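Section 6: Fitting the Nosard wall heater
Models 240 and 240T. Read section 2 before starting. 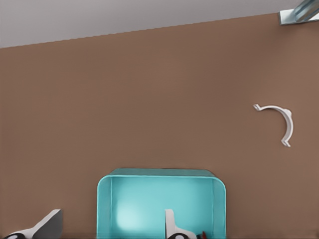 Imogen Tranter
Technical Writer, Nosard Heating

6.1 Before you start

The heater draws power from a dedicated circuit at 240 volts. Connection to fixed wiring must be done by a licensed electrician. The bracket and cover may be fitted by the owner.

Tools needed: drill, spirit level, pencil, stud finder, Phillips screwdriver.

CAUTION: Turn off the circuit at the switchboard. Check that it is dead before removing any cover plate.

6.2 Marking out

1. Choose a section of wall free of curtains, shelving and power points.
2. Locate the studs and mark the centre line of each.
3. Hold the paper template against the wall. Keep at least 200 mm clear above the heater and 45 mm clear on each side.
4. Level the template and mark the four screw holes.

Note: The template is printed at full size. Do not use a photocopy.

6.3 Fixing the bracket

5. Drill pilot holes at the marks.
6. Fix the bracket with the screws supplied. Tighten by hand — a power driver can distort the aluminium.
7. Check the level again. Slotted holes allow a small adjustment.

Note: For plasterboard without studs behind it, order the Grevitz anchor kit, part 632. Wall plugs from other kits are not suitable.

6.4 Hanging the heater

8. Lift the heater onto the upper hooks and lower it until both catches engage.
9. Pull the bottom edge gently forward. If it moves, lift off and repeat step 8.
10. Have the electrician connect the supply cable and fit the terminal cover.

CAUTION: Do not run the heater with the terminal cover removed.

6.5 First use

11. Restore power and set the dial to low. A slight odour is normal — open a window until it clears.
12. Record the serial number on the warranty card.

For models sold before November, see the supplement on the Paracha thermostat.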